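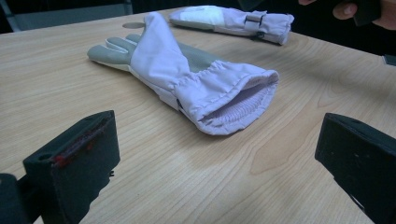
Pale lavender glove with grey finger and palm section, gathered cuff and ribbed inner.

Glove FAQ – Ollus winter range

How do I wash them?
Hand wash in cool water with a mild soap. Don't wring the cuffs. Lay the gloves flat to dry, away from heaters.

Does the long cuff go over or under my jacket sleeve?
Either. Most customers pull the knit inner under the sleeve and the outer cuff over it.

Can I buy just one glove?
Yes, while we have odd stock, usually until March. Email Junhao Yao at the Ondasberg store with your size and the colour.

What is your return period?
14 days, unworn, with tags on. Refunds take up to three business days.

Do you ship for free?
On orders of more than $249. Orders placed after noon on Friday go out Monday.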